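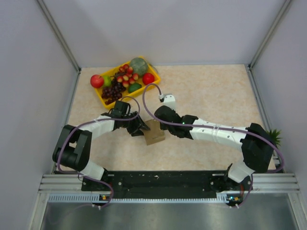 A reader of the previous instalment objected that a pair of small arms on a bench at home needs no written rules, that the manual covers it, and that anything lighter than a drill press can be stopped by hand. The first two points are arguable. The third is wrong often enough that the rules below are kept on a sheet beside the bench switch, and they are reproduced with the revisions made over the past season.

They apply to two arms mounted on a common front rail and reaching inward over one tabletop. A single arm needs fewer of them. Anything that moves across the floor needs a different set.

Workshop Notes: House Rules for a Two-Arm Bench
Tuesday, December 9, 2025

Scope

These are house rules. They do not replace the manufacturer's instructions, local electrical requirements or the published standards for industrial and collaborative robots. Where a house rule and the maker's manual disagree, follow the stricter of the two and write the difference on the sheet.

Terms used

Reach: the volume an arm can enter with its largest tool fitted.
Shared zone: the part of the tabletop both arms can enter.
Rest: arms parked, tools empty, motion power off.
Trial: one complete run of a task, from rest to rest.

1. Before power

1.1 Clear the shared zone of everything that does not belong to the trial. Hand tools go back on the wall. Mugs do not go on the bench at any time.

1.2 Check the rail fasteners with the correct hex key. Snug is sufficient. If a fastener turns more than an eighth of a turn, remove it, inspect the thread and refit it before doing anything else.

1.3 Follow each cable by hand from the base to the wrist. A cable run outside the arm needs enough slack at the elbow for full extension, and a tie partway along the forearm to stop it sagging into the work. Set the slack with the arm extended, then fold the arm and look for a loop low enough to snag the opposite tool. Ties should be finger-tight on the jacket. A tie that marks the jacket is too tight.

1.4 Circuit boards left open beside a base are live parts for the purpose of this sheet, whatever the voltage. No metal offcuts, swarf or loose screws on that side of the rail.

1.5 Confirm that the stop switch can be reached from where you are standing. If you move to the other side of the bench, the switch moves with you.

2. Speed and force

2.1 New tasks start at the lowest speed setting and remain there for a full trial without a fault. The house ceiling for a tool moving in the shared zone is 200 millimetres per second while anyone is within arm's length of the bench.

2.2 Set grip effort from the softest article on the table. A setting that holds a steel bracket will bruise a pear. Household goods are useful test articles, fruit and small cartons especially, because damage is visible and the replacement is cheap. Use produce for one session, then compost it.

2.3 Do not raise the effort to correct a slipping grip until the finger faces have been wiped. Isopropyl alcohol on a lint-free cloth is adequate. Brusasell degreaser also works on hard plastic, but it leaves a film if not rinsed, and the film is worse than the dirt.

2.4 Torque limits are changed with the arms at rest and are recorded on the sheet with the old value beside the new one.

3. The shared zone

3.1 Only one arm moves inside the shared zone unless the task requires both. When both must hold one article, such as a box, name one arm as lead. The second closes only after the lead has stopped.

3.2 Release in the opposite order. The article should be resting on the table before either tool opens.

3.3 Supplies sit at the back or to one side, in a tray with a rim. Round articles placed directly on a smooth tabletop will roll, and a rolling article in the shared zone ends the trial. Articles should lie inside the rim. One that rides up on a corner is reseated by hand, at rest.

3.4 Keep houseplants, curtains and lamp cords beyond the reach of the elbow as well as the tool. The elbow is routinely forgotten when people measure, and it swings wider than the wrist in many folded poses. Measure it with the arm unpowered and moved by hand if the maker permits this.

3.5 Side and back panels are worth fitting. They limit where a dropped part can travel and give a wrist camera a plain background. Do not treat them as guards. A thin panel will not stop an arm.

4. Handling tools and threaded parts
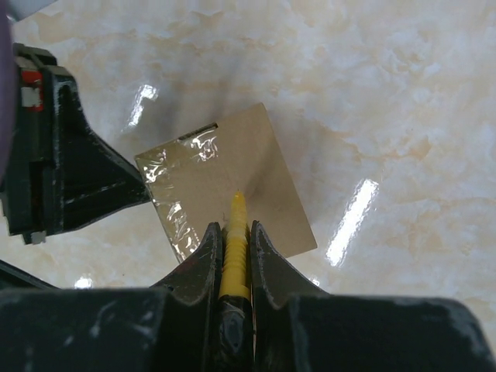
Orientation matters more than grip effort when a long part is held for placing. The part should stand parallel to the fingers, with enough length showing beyond the tips for the end to be seen by the operator or the camera, and not so much that it levers itself out on first contact. Take the grip on the body, away from the tapered end. Ridged parts need additional care: a flat finger bears on the crests alone, so contact is far less than it looks, and the part can rock by one pitch without any visible opening of the jaws. A rounded tip like the one on the yellow threaded piece is forgiving over cardboard and much less so over a hard tile surface, where it will skate. Approach square to the work and stop above it, then check the position before lowering.

4.1 Threaded parts are started by hand or by a driver with its own clutch. The arm may hold and present. It does not tighten against its own wrist limits.

4.2 Cardboard is a reasonable practice target. Cut any slots before the piece goes on the bench. Wrap tape flat around the edge and rub it down, as wrinkled clear tape throws bright streaks into a wrist camera and can lift onto a finger. Matte paper tape is preferable where the camera matters.

4.3 A polished surface will reflect every lamp in the room. Move the lamp first. If that is not practical, lay down a matte sheet secured at all four corners. Adjusting camera exposure is the last resort, and the original setting goes on the sheet.

4.4 Scuffs on fingers are normal wear. Cracks, raised burrs and missing pads are not. Run a cotton swab along each inner edge. If it catches, dress the edge with 400-grit paper or replace the finger. Replace fingers in pairs.

4.5 No blades, awls, hot tools or glassware in either gripper. This rule has no exceptions on the bench at Clovden and has never needed one.

5. People

5.1 One operator. The operator holds the stop switch and does nothing else while motion power is on. A second person may watch from outside the reach and may call a stop. A called stop is obeyed first and discussed afterward.

5.2 Long sleeves are rolled, hair is tied back, rings and lanyards come off. Gloves are not worn near a moving joint.

5.3 Children and pets stay out of the room. A closed door is required. A gate is not equivalent, as any cat owner can confirm.

5.4 No unattended running, including overnight runs and runs watched over a phone.

6. Faults

6.1 On any unplanned contact, stop, remove motion power, and leave the article where it is until its position has been noted.

6.2 If an arm sags when power is removed, support it at the forearm, close to the elbow. Do not catch it by the wrist or the gripper.

6.3 Clear the fault in writing before restarting. One line is enough: what stopped, what was touched, what was changed.

6.4 Three stops of the same kind end the session. Repeating the trial to see whether it clears up has so far produced one stripped gear and no information.

7. Service intervals

Intervals are counted in trials, as hours on a bench like this are misleading. The present schedule is as follows.

Every session: wipe fingers, check ties, check rail fasteners.
Every 200 trials: reseat cable connectors with power off, inspect jackets at both elbows, check wrist play.
Every 2,000 trials: replace finger pads, renew all cable ties, re-zero both arms against the alignment block.

The left arm went through its first set of pads at 432 trials, well short of the interval. The cause was a burr on the original finger, which rule 4.4 was written to catch. The log stood at 2,930 at the last inspection, with the second set still serviceable at their scheduled change.

Replacement pads came from Arellano in sheet form and were cut with a template. Sheet material costs less than moulded pads and can be matched in thickness between the two arms. Record the thickness. A mismatch shifts the centre of the grip, and the resulting error will be blamed on calibration.

8. Storage and shutdown

8.1 Return both arms to rest with the tools apart and clear of the tabletop. Do not use the box or the tray as a prop.

8.2 Switch off motion power, then the controller, then the outlet. An indicator still lit on a wrist or board after this is a wiring fault and is treated as one.

8.3 Cover the rail and any exposed rack with a clean cloth. Dust in the rack teeth can be lifted with a dry nylon brush. Do not oil plastic teeth unless the maker specifies it.

8.4 In an unheated garage, let the room reach 10 degrees before powering up. Grease in small gearboxes stiffens in January, and the first moves of the day will trip a torque limit set in summer.

Revisions since the last posting

1.5 reworded. 3.3 extended to cover articles resting on the tray rim. 4.2 now asks for matte tape where a wrist camera is used. 6.4 is new. The Rernano pendant settings listed in the earlier version have been removed, as the menu numbering changed with the last update and the old numbers now point to the wrong page. They will be posted again once the new numbering has been checked against both arms.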